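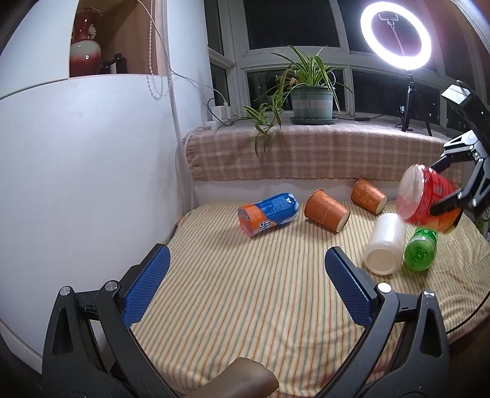 Cultmont bus riders get another map

The Cultmont transit office has released its third draft of the new bus network, and anyone who laminated the second one has our sympathy. The draft went up on the city site on Monday, a little before five in the afternoon, which is when the city likes to post things it hopes will be read carefully.

The big change is on the east side. Route 32, which currently wanders from the Wellen neighborhood to the hospital by way of every parking lot in between, would be straightened out and run down Galanis Avenue for most of its length. Planners say this saves nine minutes end to end. It also skips the library, the senior apartments on Tilden and the grocery store, so riders would reach the hospital faster and could ask there about getting home with their milk.

In fairness, the office did read the comments from the last round. Sunday service is back on the Wellen loop after being dropped from draft two, where its absence was described as a "formatting issue." The first bus would leave at 7:10 a.m. and the last at 6:40 p.m., with one every hour. People who work the closing shift at the mall will note that the mall closes at seven.

Frequency on the downtown trunk goes to every 15 minutes on weekdays, up from every 30, and we have no jokes about that. It's the best thing in the plan and it should have happened years ago. The catch is that it depends on four more drivers, and the office has been advertising for drivers since spring. The starting wage in the ad went up once, in August. The ad itself still has the old phone number.

Then there are the stops. The draft removes almost 200 of them across the city on the theory that buses go faster when they don't stop, a point that is hard to argue with. Most of the ones on the list are a block apart, and a few are on the same block. Others are less easy to explain. The stop at Galanis and Fourth has a shelter that was installed last year, with a bench and a working light, and it's marked for removal. The stop that replaces it is a pole in a ditch. We went and looked. It's a nice pole.

Fares stay where they are for now. The Skalus card, which was supposed to let you tap on the bus and transfer free within two hours, is listed in the draft as "coming," as it was in both of the others. The readers are already on the buses. If you tap one it beeps at you and the driver asks for exact change.

What happens next: the office is taking comments through the end of November, online or on paper at the downtown station. The online form has a limit of 1000 characters, spaces included, and doesn't tell you when you've gone over. It just keeps the first part. Put your route number and your complaint up top and save the pleasantries for the end.

There will also be one public meeting, at the Wellen branch library, starting at 6:30 p.m. The date is on the city site under "Projects," then "Active," then "Other." The last bus from the library leaves at 8:05, and the previous meeting ran until nine. A few of us will be driving and can take people back toward downtown. Reply to this newsletter if you need a seat.

Paper copies of the map are at the station window. Ask for draft three by number, as the stack on the counter is still draft one.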